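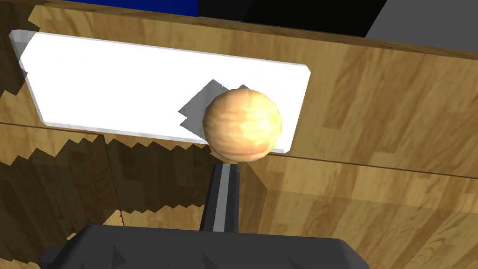

Wooden ball and white tray.

4 min read

I gave up the storage unit in March 2026, after paying for it far longer than I meant to. When I added up the bank statements the total came to 3,518, for a room full of things I had mostly forgotten.

Kirsten Beaudoin lent me her van and we did it in two trips. There were 43 boxes. I had labelled them when I moved out of the old flat, but the labels said things like "desk" and "misc", so every one had to be opened.

The books went first. I kept a shelf's worth and Zachary took the rest for the school fair in April. The kitchen boxes were easy as well – I have pans already and don't need a second set. Letters took the longest. I sat on the floor and read most of them, which I would not advise if you have a van to return.

I sold the bed frame and the bigger lamp and got some 400 back. The wardrobe would not sell at any price, so Brock came over and we took it apart for the wood. He wants to make a bench out of it.

What I kept fits in the cupboard under the stairs. I have written a proper list this time and taped it inside the door. There is still one box of cables I haven't looked at, and Kirsten has asked for first pick of the phone chargers.

Get new posts by email. You can unsubscribe at any time.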